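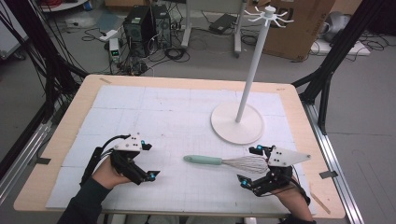
一、我们为什么选了打蛋器

课题组给本科生开的这个项目叫Brivent，题目写得很大，叫“面向家庭场景的双手操作示教数据采集”。开题那会儿我们三个人对着题目发了很久的愁，家庭场景四个字可以装下叠衣服、擦桌子、洗碗、开冰箱，样样都想做，样样都不知道从哪里下手。后来指导老师劝我们先找一件小事，小到一个人站在桌边几秒钟就能做完，但是又要有一点让机器为难的地方。我们回宿舍翻了一晚上厨房用品的购物页面，最后把任务定成了这样一句话：用两只手持夹爪，把桌上的打蛋器拿起来，挂到挂架的钩子上。

选打蛋器，起初有一半是因为它便宜（这句话在开题答辩时没敢说）。另一半原因是认真想过的。打蛋器一头是柄，一头是钢丝，夹哪里手感完全不同：柄比较粗，表面光滑，夹住以后容易绕着自己的轴转；钢丝那头一夹就变形，松开又弹回去，而且反光，从不同方向看过去亮的地方都不一样。挂的动作又要靠柄尾的那个孔，孔要对准钩子，歪一点就会从钩尖旁边滑过去。这么一个小东西，把抓取、翻转、换手、对准几样事情全占了，我们越想越喜欢它，到后来组里说“打蛋器”的时候语气都像在说一位老朋友。

要说明的是，这份报告只写数据是怎么采来的、怎么筛的，以及用它训练出来的第一版策略表现如何。模型结构用的是课题组现成的代码，我们没有改动，也就不在这里充数了。

二、场地和设备

采集在Ostrowski楼地下一层的实验室里做，桌子是上一届学长学姐留下来的，浅色木边，上面铺白色的网格垫。网格垫原先是为了标定用的，后来我们发现它对采集的人也很友好：每次摆放物品的时候，大家可以说“柄尾放在第几格”，省去很多比划。垫子用久了有些铅笔印和污渍，我们擦过一阵，擦不掉，也就由它去了。后面训练的时候还专门讨论过这些印子会不会被模型当成路标，这件事放到第六部分再讲。

夹爪是手持式的，左右各一只，人握着它的时候，手指的开合带动前面两根黑色夹指开合。夹爪上方装着一块带小黑点的白色板子，指尖贴了蓝色的小标记，用来在画面里确定夹指的位置。每只夹爪上有一个相机，朝着夹指的方向看；采集的人头上另外戴一个，俯看整张桌面。三路画面同时录，由一个叫Fimis的小程序统一打时间戳。Fimis是我们自己写的，名字没有什么含义，只是当时需要一个文件夹名，随手敲了几个字母，敲完觉得还挺顺口。

线缆是我们低估了的一件事。夹爪后面拖着线，人一换手、一转身，线就会蹭到桌面，严重的时候会把打蛋器带歪。前期有不少片段就这样白录了。后来我们养成一个习惯，每录一段之前先把两只夹爪往前送一送，让线在手臂后面留出余量，再开始动作。这个习惯没有写进任何说明书，但三个人都照做，新来帮忙的同学也是看一眼就学会了。

三、一段示教是怎么录的

正式录之前我们写过一版很长的操作规范，足有好几页，结果谁也记不住。下面这个是精简以后贴在墙上的版本，一共5步，用到项目结束都没有再改：

第一步，摆放。把打蛋器平放在网格垫上，位置和朝向按当天的摆放表来；挂架放在桌子的一侧，位置也按表来。摆好以后手离开桌面。

第二步，就位。两手各握一只夹爪，停在桌子近端，夹指张开，静止一小会儿再按脚踏开关，Fimis会响一声。

第三步，拿起。用离柄近的那只夹爪夹住柄的中段，慢慢抬离垫子。如果柄朝着另一侧，可以先夹一下再换手，换手的时候两只夹爪都要在头部相机的视野里。

第四步，挂上。把柄尾的孔对准一个钩子，套进去，确认钩子吃住了重量再松开夹指。

第五步，退回。两只夹爪回到近端，夹指张开，再踩一次脚踏。

写下来平平无奇，做起来每一步都有讲究。比如第二步里的“静止一小会儿”，一开始大家都嫌麻烦，总想一边踩脚踏一边就伸手，结果回放时发现，每段开头的几帧夹爪已经在动了，而这几帧恰好是模型最需要看清楚桌面的时候。再比如第四步，人对自己的手太有信心，孔刚碰到钩子就松开了，靠着那一点惯性滑进去。人做是没有问题的，可是机器学去的是“碰到就松”，到时候十有八九要掉。我们后来互相提醒，挂的时候要像第一次帮长辈挂东西那样小心，这句话听着有点好笑，但确实管用。

还有换手。桌上的打蛋器有时候柄朝左，有时候柄朝右，而挂架总要有一个确定的位置，于是有些摆法下，离柄近的那只手和离挂架近的那只手是两只不同的手。我们商量过要不要统一规定“一律不换手”，试了几次，发现那样手臂要绕很大一圈，头部相机会被自己的前臂挡住。最后的决定是允许换手，但是换手的位置尽量在桌子中间，高度尽量低一点，动作尽量慢一点。

四、摆放表

摆放表是整个项目里最枯燥、也最让我们受益的一张表。刚开始的时候大家是随手摆的，自以为很随机，录了一批以后把第一帧叠在一起看，才发现三个人都有自己的偏心：一个总喜欢把打蛋器放在桌子正中间，一个总是让钢丝头朝着自己，还有一个（就是执笔的我）几乎从来不往靠近桌边的格子里放，大概是小时候被教育过东西不能放在桌边，怕掉下去。

于是我们老老实实做了表。表里写打蛋器的中心在哪一格、柄朝哪个方向、挂架底座在哪一格、挂钩转到什么角度。朝向有横放、竖放和斜放，斜放又分不同的斜法。每天开工之前由程序把表的顺序打乱，打印出来夹在板子上，录一段勾一行。勾的时候有一种小学生交作业的快乐，我很推荐后来的同学也用纸笔来勾，比在屏幕上点格子舒服多了。

挂架的位置变化比我们预想的更重要。挂架很高，顶上的钩子向四周伸开，从头部相机看下去，透视会让它向一边歪，钩子之间互相遮挡；底座却老老实实贴在垫子上，一圈浅色，很好辨认。我们猜模型会更多地依赖底座来判断挂架在哪儿，而真正要对准的却是顶上的钩子，这两者之间隔着一根杆子的高度。为了不让模型偷懒，我们在表里特意加了“底座不动、只转挂钩”的若干行，让它没有办法只看底座就完事。

五、手腕相机里看见的东西

项目中段我们花了不少时间坐下来看回放，这大概是我个人最喜欢的部分。头部相机的画面像是站在旁边看人做事，什么都看得见，又什么都看不太清；手腕相机的画面完全是另外一个世界，夹指占着画面下方，内侧的细纹一道一道看得很清楚，打蛋器横在前面，钢丝一圈一圈交叠着发亮，柄尾的孔也能看得明明白白。夹之前的那一刻，要对准什么、还差多少，几乎都写在这个画面里了。

看回放的时候我们做了一份小小的笔记，记的是“如果只给我看这一路，我能不能知道下一步该往哪儿动”。大多数时候答案是能。不能的时候主要有这样几种：一种是夹爪抬得太高，打蛋器缩成一小团，看不出孔朝着哪边；一种是挂的时候柄把钩子整个挡住了，画面里只剩柄；还有一种是人的动作太快，画面糊了。前两种没有办法完全避免，只能指望头部相机来补；第三种是我们自己的责任，于是从那以后规定，接近打蛋器和接近钩子的时候都要放慢。

钢丝的反光也讨论过好几回。实验室的灯是从头顶照下来的，光比较均匀，柄下面的影子很软，钢丝上的高光却会随着手腕转动跑来跑去。我们曾经想过在钢丝上喷一层哑光的涂料，被老师拦住了，说谁家厨房里的打蛋器是喷过漆的呢？想想也对，就让它继续亮着，只在不同的时间段都录一些，把有日光灯和只开台灯的情况都包括进来。

夹的位置是另一件从手腕画面里学来的事。夹指内侧有竖着的细纹，本意是增加摩擦，可是柄又圆又滑，夹得靠近指尖的时候，稍微一碰就会转，孔也跟着转到侧面去，后面怎么都对不上钩子。让柄再往夹指里面走一点，夹住以后就稳当得多。我们把这一条补进了对采集者的口头培训，没有改墙上的五步，墙上的纸实在已经写满了。
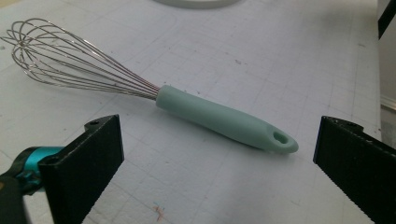
六、筛选：从591段到416段

整个采集期我们一共录下591段示教，筛选以后留下416段。说实话第一次看到这个数字的时候，三个人都有点心疼，毕竟每一段都是站在桌边一下一下做出来的，腰酸背痛是真的。但是老师说了一句让我们记到现在的话，大意是，机器不知道哪段是你累了以后录的，你得替它知道。

筛掉的片段里，最多的是挂的那一步没有挂稳，打蛋器滑下来又补了一次。我们争论过这种要不要留，毕竟补救也是一种本事，家里人挂东西也常常要试第二回。争论的结果是先不留，单独放进一个文件夹，等以后专门做“失败后恢复”的课题时再用。其次是三路画面对不齐，多半是早期Fimis的毛病，它在硬盘写得慢的时候会悄悄丢帧，时间戳却照样往下走，看上去一切正常，放在一起播放才发现手腕那边已经夹住了，头部那边夹指还张着。这个毛病修好以后，对不齐的片段就很少了，只是之前录的那些救不回来。再往后是线缆碰到物品的、换手时跑出视野的、忘记静止就开始动的，还有几段是录到一半有人推门进来打招呼，采集的人下意识抬了头，头部相机跟着去看了一眼门口。

筛选由两个人分别看，意见不一致的交给第三个人。我们给每段只打“留”或者“不留”，另外写一句理由。起初设计过一套细致的打分，动作平滑度、抓取位置、时间长短都要打分，打了一个下午就放弃了，同一个人上午打的分和下午打的分都对不上。一句话的理由反而更有用，后来统计原因就是把这些理由归一归类得来的。

前面提到的网格垫上的印子，也是在这个阶段处理的。担心的是模型认得某块污渍，再由污渍的位置去猜打蛋器在哪里。我们的办法很朴素，把垫子转个方向再铺回去，又录了一批，混进总的数据里。转垫子那天顺便把桌边的胶带也重新贴了一遍，桌子看上去精神了不少。

七、第一版策略的表现

用筛选后的数据，我们训练了第一版策略，部署到实验室的双臂平台上做测试。双臂平台上装的夹指和手持夹爪是同一种，这也是当初选手持方案的主要考虑，人手里看到的和机械臂“手里”看到的能够尽量接近。

测试结果有高兴的地方，也有让人挠头的地方。高兴的是拿起这一步，比预想的好得多，不管柄朝哪边，它大多能找到柄的中段，而且真的学会了接近时放慢。看到机械臂在离打蛋器很近的地方慢下来，小心翼翼地合上夹指，我们几个差点鼓起掌来，那个节奏和我们自己录的时候简直一模一样！换手也像模像样，只是偶尔会在换手之后停在空中，好像忘了下一步是什么，要等一会儿才继续动。

挠头的是挂。孔和钩子之间差的那一点点，它经常看不出来，轻轻碰一下钩子的侧面就松开了。这和我们担心的“碰到就松”是同一回事，说明数据里这样的片段还是没有筛干净。我们回头把留下的片段又翻了一遍，果然找到一些挂得很利落、很漂亮、但是松得太早的例子，当初打“留”的理由写的是“动作流畅”。这几个字现在读起来有点脸红。

还有一件小事值得记一笔。挂架的底座放在摆放表里没有出现过的格子时，策略拿起打蛋器之后会先往熟悉的方向走一段，再慢慢拐回来。我们据此判断，挂架位置的覆盖还是太稀，靠桌子远端的格子尤其少，那几格人伸手够着费劲，排表的时候不知不觉就少排了。

八、遇到的问题和一些体会

第一个体会是关于疲劳的。人连续录上一阵，动作会越来越省力，绕的路越来越短，夹的位置越来越随便，自己完全察觉不到。我们后来改成轮流上，录一会儿就换人，换下来的人负责摆放和勾表，这样既能歇一歇手腕，又多了一双眼睛看着。轮换之后，“不留”的片段明显少了，气氛也好了很多，摆东西的人可以放歌，录的人不许跟着晃。

第二个体会是关于三个人的习惯差异。同一张摆放表、同一面墙上的五步，录出来的东西还是各有各的样子。有人习惯两只夹爪同时伸出去，一只夹，一只在旁边候着；有人则是另一只手老老实实停在近端不动。我们犹豫过要不要统一，最后没有统一，只是在每段的记录里写上采集者的编号，方便以后分析。现在想来，候着的那只手该不该动，也许应该在开始之前就说清楚，它对换手的影响比我们以为的大。

第三个体会是要尽早训练。我们是等数据差不多录齐了才第一次训练，满心想着一步到位，结果“松得太早”这件事到最后才暴露出来。如果在录了一小批的时候就先训练一版，哪怕表现很差，也能早早看见它差在哪里，后面录的时候就有了方向。这一条写给下一届接手Brivent的同学，请务必往前挪。

至于硬盘，请买大一点的。三路画面比想象中占地方，我们中途为了腾空间，差点把一整天的原始数据当成备份删掉，那天晚上的心跳到现在还记得。

九、数据存放与后续安排

筛选后的416段和未保留的片段都存放在课题组的Drurkurix数据盘上，分成两个目录。每一段是一个文件夹，里面有三路视频、夹指开合的记录、时间戳文件，还有一个文本文件，写着当次的摆放、采集者编号和筛选理由。摆放表的原始打印件扫描后也放在里面，勾得歪歪扭扭的，请多包涵。

接下来打算做的事情有这样几件。先把留下的片段里松得太早的再挑一遍，重新训练，看看挂的那一步能改善多少。然后补录挂架在桌子远端的摆法，采集的人可以站到桌子侧面去，不必勉强伸手。再往后想换几种柄不一样的打蛋器，粗一些的、细一些的、柄尾没有孔而是带环的，看看策略认的到底是这一把，还是这一类。补录从三月开始，脚踏开关届时要换一个新的，现在这个有时候要踩两下才响。

十、致谢

谢谢指导老师一遍遍看我们的回放，也谢谢隔壁组的同学借给我们脚踏开关，还在赶进度的那几天帮忙摆放和勾表。谢谢Ostrowski楼的值班师傅，好几次很晚了还给我们留着灯。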